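Newsletter, 2/27/21

On the bench: the Palano two-handed kit

A few of you wrote in after the last issue wanting to know if I'd ever get around to the Palano kit, and the short answer is yes, I've had it going most of this month and my own desk has been sadly neglected. Grander sells it as a starter package for small labs and colleges: two arms, two hands with proper jointed fingers, a head camera, and the Vava software that ties the lot together. You can buy it outright or take it on a 90-day loan. I took the loan, being a coward about invoices.

Setup was better than I'd feared. The manual says four hours and I was done before supper, even with a break to hunt for the right hex key (my fault, it was in my cardigan pocket). Vava walks you through the joint calibration one arm at a time, and it's patient about it. If you fumble a step it doesn't send you back to the beginning, which I can't say for the old Nigam kit some of you will remember me grumbling over.

The tasks come in a library, 147 of them at my last update, and they run from nudging a block along a line to fiddly things with lids. I've spent most of my time in the kitchen section. My favourite is the plate and fruit job – it sounds like nothing, but you've got a round object that would love to roll away and a shallow target that slides if you lean on it. You also find out quickly how well you've placed everything on the table, as the far corners are a real stretch. 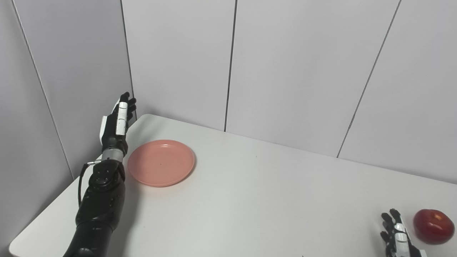
What I like

The hands, first of all. They're black with white segmented plates down the side, and I find those plates a big help when I'm watching through the head camera and trying to judge which way a finger is turned. The colour contrast does half the work for you! I also like that Vava lets you run each arm separately, so you can practise with the right while the left stays out of it.

What I don't

The cable on the forearm. It loops out near the joint and I keep wanting to tidy it away, but the manual is firm about leaving it some slack, so there it stays. The head camera view crops your near hand when you're working close to the front edge, and you need to tilt down more than feels natural. And the update in August is supposed to bring saved table layouts, which really ought to have been in there from the start. I'm still measuring mine with a tape.

Would I buy it?

For a college program with a bit of room, I think so. For a garage, I'd take the loan first and see how often you switch it on. Grander will swap the loan for a purchase any time in the 90 days and they take the fee off the price, so you're not out of pocket for dithering. Mine has a few weeks left to run and I've still got the lids to get through, so send me your questions and I'll try to cover them next issue.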